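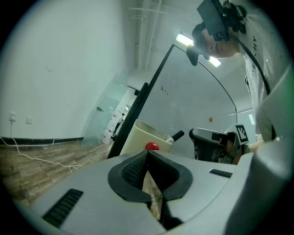
Vivatstead Petition

The Vivatstead Petition was a campaign against the handover of a detained newsletter editor from Zesari to the neighboring republic of Cekden. I've been keeping this entry up for a while now, and I was at two of the gatherings myself, so you'll have to put up with me saying "I" here and there (the other editors gave up on fixing that long ago).

Background

Zesari and Cekden signed a handover treaty when the border between them was redrawn. Under the treaty, either side can ask for a person charged with a crime that carries a prison term of 2 years or more in both places. Article 3 lets the courts say no if the charge is political, and that's the part everybody ended up arguing over. The treaty never says what "political" means! I've read it front to back more times than I'd like, and there's no list of definitions at all, just a promise to add one later.

The editor had moved to Vivatstead, the river town where most of Zesari's Cekden-born residents live, and put out a newsletter on land sales and local elections back home. Cekden charged the editor with spreading false reports. The editor's supporters said the charge was payback for a story on a land auction. Cekden's prosecutors said it was an ordinary criminal case, and they stuck to that all the way through.

The petition

Neighbors started collecting signatures outside the Tierney Street courthouse the morning after the arrest. The first sheet had 62 names on it, mostly from the market across the road, and a copy is still taped up inside the bakery there (or it was the last time I bought bread). It asked for three things: an open hearing, a lawyer who spoke both languages, and a written answer on Article 3 before any transfer.

The first gathering was small and pretty quiet. People stood on the courthouse steps with candles and went home when the street lights came on. The second one was louder — somebody brought a drum — and police moved the crowd to the far side of the street. There were no arrests. Some older accounts mix the two up and put the drum at the first one, which is wrong, and I've corrected it here more than once.

Court decision

The court heard the case behind closed doors for its first session and opened the rest to the public after the petition was handed in. On September 25, 2023, it turned down Cekden's request. The ruling ran to 40 pages and spent most of them on the wording of the treaty. The judges said the charge fell under Article 3, but they didn't rule on whether the land auction story was accurate, and people on both sides still quote the ruling as if they had.

Cekden's foreign ministry objected in writing in October. The editor was let out of custody and stayed in Vivatstead, and the newsletter came back under a new title.

Name

Newspapers in Cekden call it the Tierney Street affair. In Zesari it's nearly always the Vivatstead Petition, or just "the petition" if you're talking to anyone from the town. The two names cover the same events, so please don't start a separate page for the other one.

See also

Zesari–Cekden border treaty
Tierney Street courthouse
Press law in Cekden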